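3.2 Folding on the bed

I said in the last section that most of our households don't own a table big enough to fold on, or if they do it has homework and a sewing machine all over it. So the folding happens on the bed. I hadn't planned to write about beds at all when Thoa Âu and I started this study (our notes from the first October are full of airing cupboards, which we then more or less forgot about), but the bed kept turning up in the diaries, and after a while I gave in and let it have its own section.

The thing about a bed is that it's soft, and it's already wearing cloth. You lay a towel on a hard worktop and it slides; you can pull it straight from one corner. Lay the same towel on a sheet and the two of them cling together, so a tug on the towel drags the sheet a little as well, and then you've got two things to smooth. People in our diaries grumbled about this far more than they grumbled about fitted sheets, which surprised me. What a lot of them do is pick the towel up from somewhere in the middle first, give it a lift, and only then go looking for the corners. We call that the middle pinch in our coding scheme (code 2, for anyone following along in the appendix). Figure 4 has the towel on its checked sheet, with the cloth drawn up into a little peak. 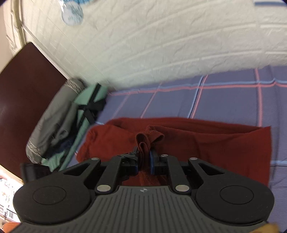 Figure 4. A middle pinch: dark red towel on a plaid bedsheet, headboard to the left.

3.3 What else is on the bed

We asked every household to leave things as they were, and I'm so glad we did! A tidied bed would have told us nothing. In the room in Figure 4 there's a grey roll up by the headboard and a mint green pack done up with black straps, and both of them take up space that could have gone to folding. Diary after diary says the same sort of thing: the laundry gets whatever patch is left over once the pillows, bags and spare bedding have had theirs.

Augustina Yakubu, who coded the diaries with me, calls this leftover patch the clearing. I resisted the name for months and now I use it all the time. What we mean by it is simply the flat bit of bed you can reach without moving anything else. Out of 200 diary entries that mentioned a bed, 70 said something about the clearing being too small, and the commonest answer to that was to fold smaller — a towel in quarters where it would have gone in thirds on a table. A few people turned sideways and worked across the bed. One woman did all hers kneeling on the floor with her elbows on the mattress, and wouldn't hear of doing it any other way.

Red things against blue things deserve a quick word too. We didn't ask about colour, but several people told us they liked having the sheet and the washing in clearly different shades, so that an edge shows up at a glance. White towels on white sheets got some very rude remarks. I don't want to make too much of this, as we never tested it properly, but I'd love somebody to. In Figure 5 the red cloth is crumpled and lies slantwise over the sheet, and even in that state you can tell where one stops and the other starts.
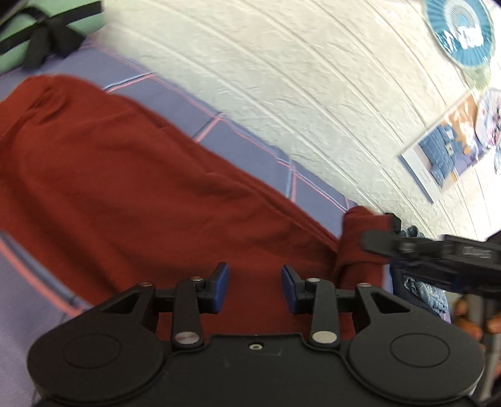
Figure 5. Crumpled red cloth lying diagonally across the checked sheet.

The crumpled state is where our coding got difficult, I have to admit. Thoa and I began with a scheme that had a towel either flat or folded, and plenty of what people do sits in neither. Cloth gets bunched at one end and spread at the other. It gets dropped, picked up and shaken again. We added a code for bunched and a code for part-bunched, argued over the second one all through a very long train journey, and kept it in the end. Where Augustina and I disagreed on an entry it was nearly always part-bunched against flat, and I've marked those entries with a star in the appendix so that readers can make up their own minds.

Sheets with a grid on them turned out to be handy here, by the way. When the cloth has pulled on the sheet, the lines bend, and one of our diary keepers told us she uses hers to line up the long edge of a towel before the first fold. I tried it at home with an old checked tablecloth spread over the duvet. It helps with tea towels. With a bath towel I ran out of bed before I ran out of towel, so I can't say it did me much good there, and I went back to holding the thing under my chin, a method we come to in 3.4.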